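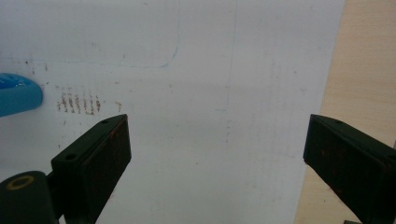

Ticket: mail merge drops rows and shifts addresses on label sheets
Opened by: Amancay Ledesma
Status: open, workaround in place
Product: Galach Labels (desktop)

Hi all, me again with the labels. I do the spring mailing for the Damthorpe seed exchange, and every April I export the member list from Tramer, pull it into Galach, and print the whole thing on sheets. It has worked fine for years. This time it didn't, and I've spent two evenings on it, so I'm writing down everything I tried in case it saves you asking.

What I expected: 1,238 addresses, one per label, in ZIP code order.

What I got: a job that looked fine in the preview and then went strange partway through. Names stayed put but the street lines slid up by one, so people were getting their neighbor's address (well, their neighbor in the list anyway). I only caught it when I saw Baltasar Barrientos at an address I know isn't his. He's on the mailing team with me and I've been to his house plenty of times!

First try. I figured it was the printer, so I updated the driver and restarted everything. Same result. Then I saved the job as a PDF and never touched the printer at all, and the addresses were wrong in the PDF too. So it isn't the printer. Sorry, printer.

Second try. I cut the list down to the first 200 rows to make a small test. Galach said "196 records imported" and didn't show any error. Four rows just gone! I wish it had said something, even a little yellow triangle. I went through the file side by side with the import screen and found the missing ones. All 4 had a line break inside the street field, the kind you get when somebody types their apartment number on a second line in the sign-up form.

Third try. I took the line breaks out of those rows by hand and imported again. All 200 came in and the streets matched the names. Hooray. I nearly closed the tab and went to bed at that point.

Fourth try, full list. Better, but the accents were now a mess. Sepúlveda came out as SepÃºlveda, and we have a whole family of them who have been members forever and would definitely mention it to me. I had saved the cleaned-up file from my spreadsheet program as plain "CSV" and there's a separate choice further down the menu called "CSV UTF-8". Used that one, accents came back.

Where I am now: if I replace the line breaks with a comma and a space, save as CSV UTF-8, and import with "First row contains headings" checked, I get the full count and everything lines up. Baltasar went over the PDF with me on the phone, me reading from the list and him reading from the labels, and we didn't find a bad one in the pages we did. We did not do all of them, we're not that patient.

Things I'd still like somebody to look at:

Galach should handle a line break inside quotes. My spreadsheet opens the same file with no trouble, so I think the file itself is okay.

If it does skip rows, please tell me which ones. A count that's a little off is really easy to miss on a long list.

Why did the streets shift in the full job when the short one only dropped rows? I never did figure that out. Maybe there's a second kind of bad row further down – I have the original Tramer export saved untouched if you want it.

Also, a small one: the preview only shows the first page unless you click the tiny arrow at the bottom. I'd used this program for ages before I noticed the arrow.

Update, May 12, 2026: installed the new version this morning and reran the original export with no cleanup. Still drops the same four in the short test. The accents are fine now without the special save, so thank you for that part! Please leave this open for the line breaks. I can send the file whenever you're ready, just tell me where to put it, as it's too big for the attachment box and has people's home addresses in it.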